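Henska two-arm bench station

Henska — table, two arms, two hands, one person nearby
Sold and supported by Vodlow
Page updated 2 August 2018

Hi! I run the packing room at Vodlow, and I got to write this page since I'm the one who works next to the thing all day. We make craft and garden kits, which means a lot of twine, a lot of little packages and (until last year) a lot of sore thumbs. We bought a Henska for ourselves first and liked it enough that we now sell it to other small shops. 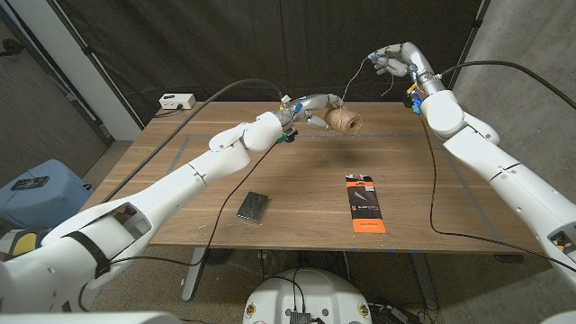
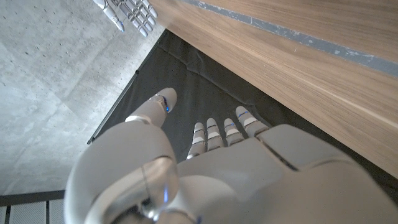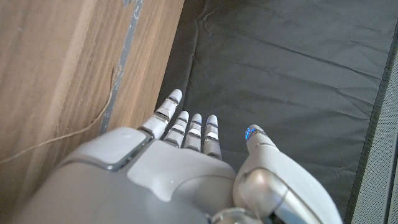 White arms and hands at the bench. The ball of jute twine is in the first picture.

What you get

Two arms with fingered hands, the base, the controller and a day of setup with one of our people. The table is up to you. Ours is an ordinary wood-grain one with gray tape marking the work area, and I'd start with tape too, because you'll move the lines a few times before you're happy.

What it does in our room

It picks up soft, awkward stuff and puts it where the next person needs it. Twine was the big one for us. A ball of jute is never quite the same shape twice, and the loose end gets into everything! Our old suction picker (a Tenton, fine on boxes) couldn't hold on to one at all. The Henska handles roughly 3,000 items a week here, mostly twine and small packages.

It's slower than a quick person. I'll say that right away so you don't call me about it later. On a good morning my crew can beat it easily, but they don't have to keep that up until closing anymore.

What changed for us

There were 9 of us in packing before it came and there are 9 now. What moved around was the work. We used to swap off the twine table every hour and everybody dreaded their turn. Now two people share looking after the station, and the rest are on kit checking and labels, where we were always behind. Not everyone was thrilled — a couple of folks missed having a job where they could just put the radio on and go, and I get that. We kept one hand-packing table for whoever wants it.

Training took longer than we planned. Allow 6 shifts per person before they're comfortable teaching it a new item on their own.

Things to know before you order

Keep cables off the walkway. Plan where they'll run before setup day.
Loose twine ends need tucking in, or you'll be unwinding them from a wrist.
Shiny wrappers may need extra teaching time.
Spare finger covers come from Sæther in packs of 10. Order a pack with the station.

Lead time

Orders placed in July are going out now. For anything newer, write to the Vodlow packing room and tell us what you pack, how big your table is and how many people share it. If you can send us a few of your items, even better — we'll try them on our own station and let you know how they went.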